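How a comic page gets made

Comics look quick to read, and they are. Making one takes much longer. A single page can keep an artist busy for days, and most of that work is rubbed out or covered up before you see it.

We will follow one page of Cavex, a comic about a bat that is scared of the dark. It comes out in a small magazine called Stonine, which prints 2,000 copies of each issue.

It starts with words

Many comics begin as a script. A script says what happens in each box and what the characters say. The boxes are called panels. The Cavex page we are looking at has 7 panels, and the script for it is only 95 words long. In panel one, Cavex peeks out of a cave. By the last panel it is hiding under a mushroom.

Some artists skip the script and start drawing straight away. Both ways work.

Small drawings first

Next come the thumbnails. These are tiny, messy sketches of the whole page, often no bigger than a playing card. Stick figures are fine. The point is to find out where everything goes. Should the cave be big or small? Is there room for the speech balloons? If a thumbnail doesn't work, you have only lost a few minutes.
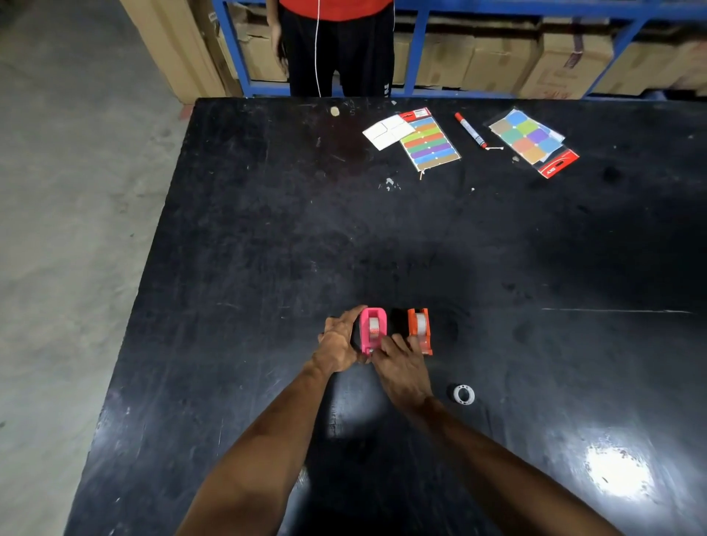
Pencils

Now the artist draws the page at full size in pencil. Comic pages are often drawn larger than they will be printed. When the drawing is shrunk, small wobbles in the lines are harder to see.

Panels are ruled first. The gap between two panels is called the gutter. Your brain fills in what happens there. If Cavex is standing on a rock in one panel and splashing in a pond in the next, you know it fell in, even though no one drew the fall.

Ink

Ink makes the lines dark and sharp. Thick lines make a thing look heavy or close. Thin lines make it look light or far away. Inkers use pens, brushes or a computer. After the ink dries, the pencil is rubbed out. Rub too soon and it smears -- every inker has done this.

Lettering and colour

Speech balloons need to be read in the right order. In English comics that is left to right and top to bottom, so the first person to speak usually goes on the left. The tail of the balloon points to the speaker's mouth. A wobbly balloon can mean a shaky voice, and a spiky one can mean shouting.

Colour comes last on this page. The cave panels are blue and grey, and the outside panels are yellow. You can tell where Cavex is before you read a word. 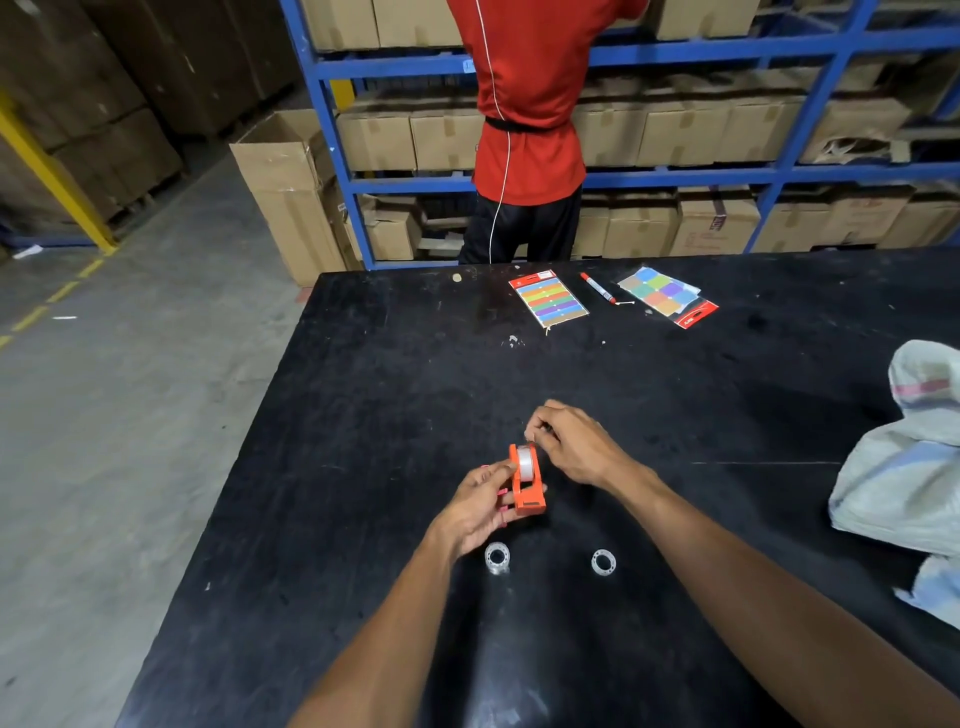

One reader in Vurnness wrote to ask whether you have to be good at drawing to make a comic, and said that all of her people come out looking like potatoes.

You don't. Lots of comics use very simple shapes. What matters most is that a character looks the same each time, so readers know who it is. Potato people are a good start. Give one a hat and one big eyebrows and they are easy to tell apart.

Try it yourself

Fold a sheet of paper in half twice and open it out to get four panels. Think of something that could go wrong at breakfast. Draw it in pencil, leave room at the top of each panel for words, and go over your lines with a dark pen.

Words to know

Panel: one box in a comic.
Gutter: the space between panels.
Thumbnail: a tiny planning sketch.
Inker: the person who goes over the pencil lines in ink.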